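Skedmont gripper comparison

The Skedmont gripper comparison is a bench trial of robot gripper fingers run by the Lornis workshop in Ilmont. It began in March as a quick check before a parts order and has outlived the order, the parts and one of the two suppliers. Its subject is how well a pair of small arms can pick up thin, flat, slippery things, a task at which most toddlers are well ahead.

Setup

Two arms of the same build are bolted to the front of a shared table and face each other inside a white-walled enclosure. Smartphones are the usual test object, being flat, smooth and easy to find in a drawer. 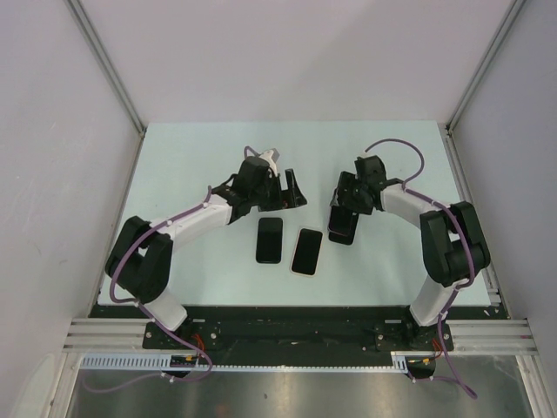
The two-arm bench with three smartphones on the table, one of them held by the right gripper.

Each trial consists of a pick, a lift and, in the harder version, a handover to the other arm. The workshop logged 243 trials with the stock fingers and 108 with a longer pattern known as the Gatchalian finger – named after the street where it was first drawn, on a receipt.

Results

The stock fingers completed 104 handovers. The Gatchalian fingers completed 90, from fewer than half as many tries, and were declared the winner by everyone except the person who had bought a box of the stock ones. 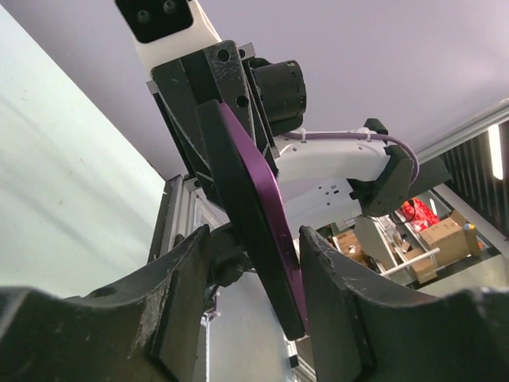 Wear has been the main complaint against both designs. Scuffed fingers lose their edge, and a finger without an edge pushes a flat object along the table very politely until it reaches a wall. Lornis now swaps fingers on a schedule, which is followed in most months.

Wrist cameras were added in the second round. They help with lining up a grasp but see little once the fingers close.

See also: Parallel gripper; Handover (robotics); Ilmont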